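Applies to the Flunano floor kit, software 2.4 and later. If you have the older kit with the separate power brick, the steps are the same but the menu names differ.

# Setting up taped floor positions with the Flunano kit

The Flunano kit from Berkent lets an arm work with racks on castors that get wheeled in and out by hand. You mark a place on the floor with tape, teach the arm where the tape is, and from then on the arm uses that place as a reference. Teaching one position takes 19 minutes once you know the menus. Allow a full morning for your first.

## What you need

- The Flunano kit, with its controller and hand pendant
- Floor tape, 48 mm wide or close to it
- A steel rule and a carpenter's square
- A damp cloth and a dry one
- Barrier posts if people walk past the area

The kit costs £2897 without the arm. Atico sells the tape separately at a price I thought was high, and ordinary floor marking tape does the same job. Choose a colour that stands out from your floor. Yellow is good on dark carpet and poor on pale vinyl.

## 1. Clear and clean the floor

Move the racks well back. Hoover carpet, or wipe a hard floor and let it dry. Tape laid over grit lifts within a week.

## 2. Lay the square

Mark a square with outside edges of 480 mm. Lay the two long edges nearest the arm first, then close the other two. Check the diagonals against each other. If they differ by more than 5 mm, lift one side and lay it again.

On carpet, press the tape down from the middle of each strip towards the ends. Corners are the weak point. A folded corner can be read as a short side, and the controller will show error 158. Lift the corner, cut it and put down a fresh piece.

If you want more than one position, finish and test the first before you lay the next.

## 3. Set the racks

Wheel the racks up behind the squares and lock the castors, if yours lock. Crates should face the arm with their label areas showing. Stacking two high is fine. The manual allows three, but Anil Namboodiri at Acharya, who set ours up in April, advised against it on carpet and we have kept to two.

## 4. Teach the position

1. Switch the controller on and wait for the steady green light.
2. On the pendant, choose Places, then New.
3. Hold the enable switch and guide the arm until the gripper fingers point across the square.
4. Press Store. Move to the second corner the pendant asks for and press Store again.
5. Give the place a short name. Long names are trimmed in the list.

Keep the speed at the lowest setting throughout. Route cables away from the squares where you can, and keep feet out of the arm's reach.
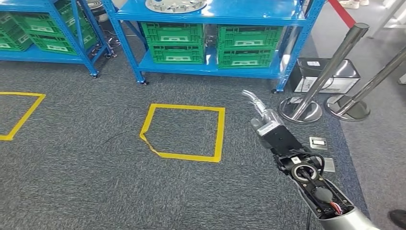
*Gripper beside a taped square, with green crates on the blue racks behind.*

## 5. Test it

Run Places, Check with the gripper empty. The arm visits each stored corner and stops. Measure from the fingertips to the tape. We accept 4 mm. If one corner is out and the others are good, store that corner again. If all of them are out by the same amount, the arm base has moved and you need to start from step 4.

## Is the kit worth having?

For racks that move every day, yes. For racks that stay put, a fixed bracket is cheaper. The pendant is clear and the battery lasts a shift. I would like a longer pendant strap and an undo button on the Store screen. Chang-ho So at Berkent told me undo is planned, with no date given.

Spare fingers and the printed manual are ordered through Atico.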